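Progress Report to the Paven Fund
Jail Health and Family Contact Project, Kendau County
1 December 2025

Dear friends at the Fund,

It has been a full and sometimes tiring stretch since we last wrote to you, and we are glad to be able to sit down and tell you properly how your grant is being used. As you'll remember, the money covers two things: the phone line for families who are worried about the medical care of someone in custody, and the review of sick-call requests at the Kendau and Nustach jails. Both are up and running, though one is a good deal further along than the other.

The family line

The line took 1,305 calls in the period covered by this report, which is more than we had planned for and more than our phones could comfortably handle in the first few weeks. Most callers want to know one simple thing – has my son, or my wife, or my brother been given the medicine he or she takes at home? We can't give medical advice and we say so at the start of every call, but we can write down the name of the drug, the pharmacy and the last dose, and get that to the jail nurse the same day with the caller's permission. Insulin, seizure medicine and blood thinners go to the top of the pile.

In 174 cases we sent a written follow-up to the jail after the first message went unanswered. That number is higher than we would like, and nearly all of it comes from Nustach, where the night shift still has no fixed person to receive our messages. We have raised this with the jail administrator more than once, always politely, and have now been promised a named contact on every shift by January. We will believe it when we have the list in our hands, but the tone of the last meeting was a good deal friendlier than the one before it.

The sick-call review

This is the slower half. Kendau gave us access to the paper request slips early on, with names removed, and our reviewers have been reading them against the clinic log to see how long people wait. Nustach keeps its slips in a different system, and the county attorney wanted a new privacy agreement before anyone could look. It went through 2 drafts and is now signed, so reading can start there as well. We'd rather not give you waiting times for one jail alone, and hope you'll bear with us until both sets are ready.

Training

We held our longer session on recognizing medical emergencies in a cell, with 20 detention officers signed up from the two jails. It covers neck and back injuries, alcohol withdrawal, and what to do when a person says he can't move or can't feel his legs. The officers asked hard, practical questions, mostly on who has the authority to call an ambulance, and we have asked the sheriff's office to put the answer in writing.
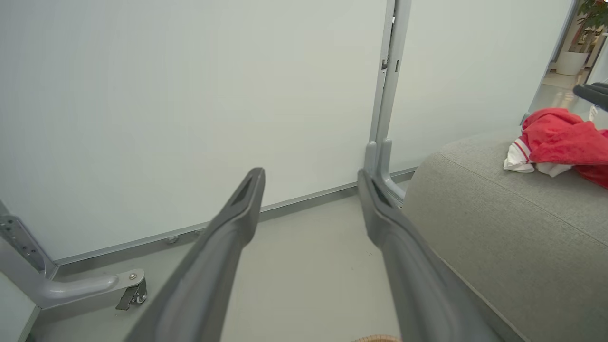
Plain white panel, upright on a pale gray floor.

Money

Spending is close to plan. The phone bill ran over and printing ran under, and we would like your permission to move the leftover printing money across. The Phan Building has kept our rent where it was for another year, for which we are very thankful.

What comes next

Reading the Nustach slips, a second training session for the night shift, and a Spanish version of the family leaflet – the draft is with the translator now. We'll send the leaflet along as soon as it is printed.

With warm thanks from all of us at the project office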